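27/12/2023

Two hours on the checklist and I still hate section four. Tired, writing this fast before I forget what we settled.

The Brornura draft wants one rule for everyone: check the tool before every take. Fine. But check what? It says "inspect gripper" and leaves it there. I want it spelled out. Pads tight. Screws seated. Pivots move free, no grit. Wipe the pads, wipe the table. Fingers fully open before you go anywhere near the object. If you can't say what you looked at then you didnt look.

Second rule — start open, close once. No nibbling at the handle, no little corrections that end up in the data as if they were the task. If the grip is bad you stop, put it down, mark the take as bad and go again. Marked, not deleted! Stemlow deleted theirs back in May and we had 1,695 takes with 84 holes in the numbering and no way to say why. Never again please.

Third, where to hold. I wrote "mid handle, pads flat to the sides, clear of the hanging hole". Harvey Ross wanted "a secure grip", which means whatever you like at the end of a long day.

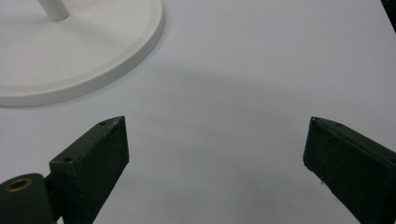
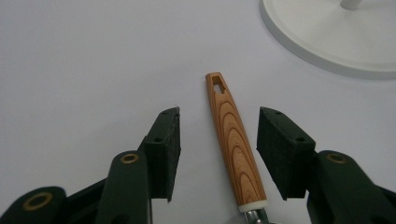
Long handle, hanging hole at the top end.
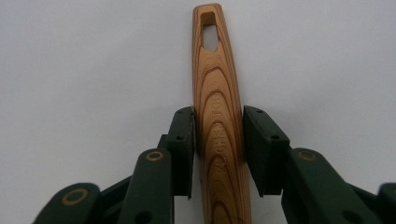 Sumaiya Begum read the draft over lunch and wrote back that a rule people can't check in ten seconds is a rule they will sign without reading, and could I please cut the list in half. She also thinks the person who does the take shouldn't be the one who passes it. Annoying. Right though, about the second thing anyway. It means 2 people per station and we don't have them every shift. Maybe swap stations and pass each other's at the end of the hour? Ask her.

Not cutting the pad check. Could lose the line about sleeves, and the one about lighting can go in the room sheet where it belonged in the first place.

Still open: how worn is too worn for a pad. Kavulska go by hours, Tomić go by looking. I'd rather have a photo of a bad one taped up at each station and be done with it. Need to find a realy bad one.

Send version 2 to Harvey tomorrow, before he starts rewriting the old one. Bed.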